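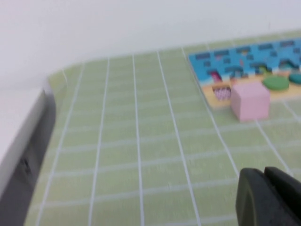
Bethel Demissie has opinions about the number ten. "It's a show-off," she says. "It's two digits on one piece of wood. Everybody else has to stand next to somebody."

She reviews secondhand puzzles for the toy library in Sternden, and the one on her worktable this week has a beach, an ocean and a good deal of arithmetic. She works on a green gridded mat, against a white wall, and she likes her boards at an angle. Straight, she says, feels like school.

I asked what she checks first. "Whether I can get the pieces out without swearing. Then whether I can get them back." The library lends out close to 4000 toys, and by February the number puzzles have usually traded parts among themselves. A three from one box turns up in a barn set. Demissie once found a 2 in her coat.
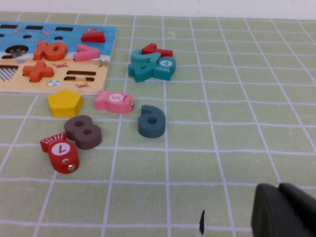
ON LOOSE PIECES

The fish, in her view, are where the sums get interesting. One of them is teal and wears a 4 on its side, and there's a separate teal 4 to go with it. "A kid who can't read the numeral can still match the color. A kid who can will tell you so, at length."

The plus sign she approves of. The pink angle-shaped one divides the household. Her partner, Renzo Vitale, still has to think about which way it points. "I tell him the mouth eats the bigger number," she says. "He's a bookkeeper. It worries me."

And the little crabs printed on the sand? "They do nothing. They're my favorite part."

She is less patient with grown-ups who tidy by shape. Her own method is to put back the signs, then the numbers, then whatever is left, and to stop for coffee if anything needs pushing.

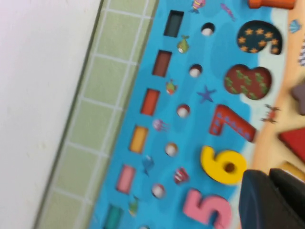
ON COLORED SLOTS

"I'd leave these till last," Demissie says of the row along the water. "Pink, yellow, orange-red. Children go straight for them and ignore the math completely, and I can't say I blame them."

Does she ever finish a puzzle just for fun? She thinks about it for longer than I expected. "There's a jellyfish on this one," she says. "I may have gone back to look at the jellyfish."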